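So Norklow is closing the cannery. Idling it, is the word in the letter, but they've told 400 people to clear out their lockers so you tell me.

I worked there 2 summers. My aunt did a lot longer than that. Absenteeism since November, the letter says, plus "supply conditions." Flu went thru second shift and the line kept running with half a crew. Everybody in town saw that coming.
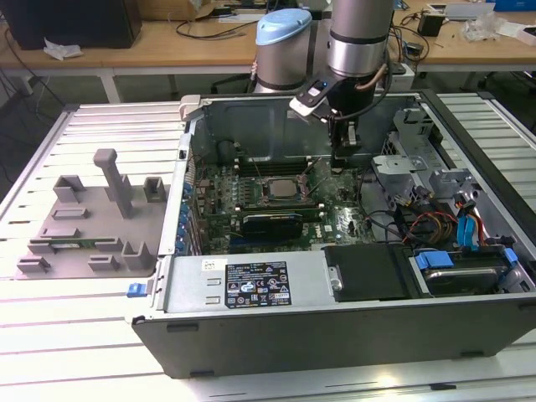

Verna Lyons wrote in last night to say the pay runs out at the end of the month but the insurance goes sooner, and you have to call to find out when yours does. Call, she says, don't wait for mail. She was on hold most of a morning. 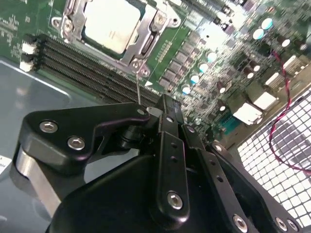 Rochelle Nakamura
Blog owner, sometimes editor

Anyway. Went to the meeting at the Esposito hall. Packed, hot, bad mic. Company sent one guy and he read the letter out loud – the same letter. Somebody asked about Olent taking over the building and he said he couldn't speak to that. Then he left. 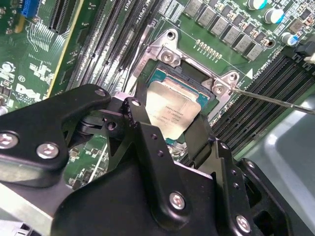 What growers are saying

Not good. Contracts are for over 3107 tons and the next plant is Giltis, 100 miles off. Trucking eats the whole check. One guy is already talking about plowing under his beans and I beleive him. 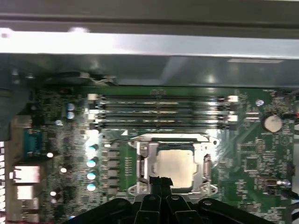 If you need groceries

Church basement, side door, evenings. No paperwork. Bring bags if you have them – they were out when I stopped by. More when I hear back from the union office.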